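Guides > Bench set-up > Sokavgate two-arm study

4. Preparing the bench for a recovery trial

This section covers the layout used for the recovery trials, in which the policy is scored on how it behaves after a failed grasp. Read section 3 first if the arms have not been calibrated.

1. Clamp both arms to the near edge of the table and tighten by hand.
2. Send both arms to the rest pose. The grippers should sit low, just inside the near edge.
3. Place the kitchen items along the far edge. Use the layout card for the trial number.
4. Keep the middle of the table clear. The target item goes there only when the operator is ready to start.
5. Leave the overhead lights as they are – the shadows are part of the test condition.
6. Start the Sudberg logger, then the policy.

CAUTION: Keep hands off the table once the policy is running. Loose gripper cable can catch on a moving arm.

Note: A trial ends after 55 seconds or nine failed grasps, whichever comes first.

Note: In the April runs the policy trained with recovery examples finished 73 per cent of trials, against 36 per cent for the baseline. Both used the same layout cards. Runs with the dish rack moved were scored separately.

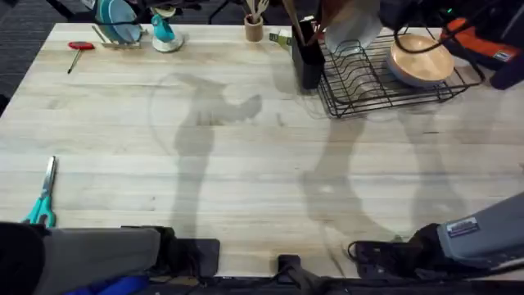 Figure 4. Both arms at the near edge, kitchen items towards the far side, scissors at the left.

7. Check the live view against Figure 4. If an item has shifted, stop the logger and repeat step 3.
8. Enter the card number in the trial sheet and send the sheet to Lejla Perić.

Related pages
Calibrating the Bristirau wrist camera
Scoring a failed grasp
Sveinbjörnsson layout cards: print and trim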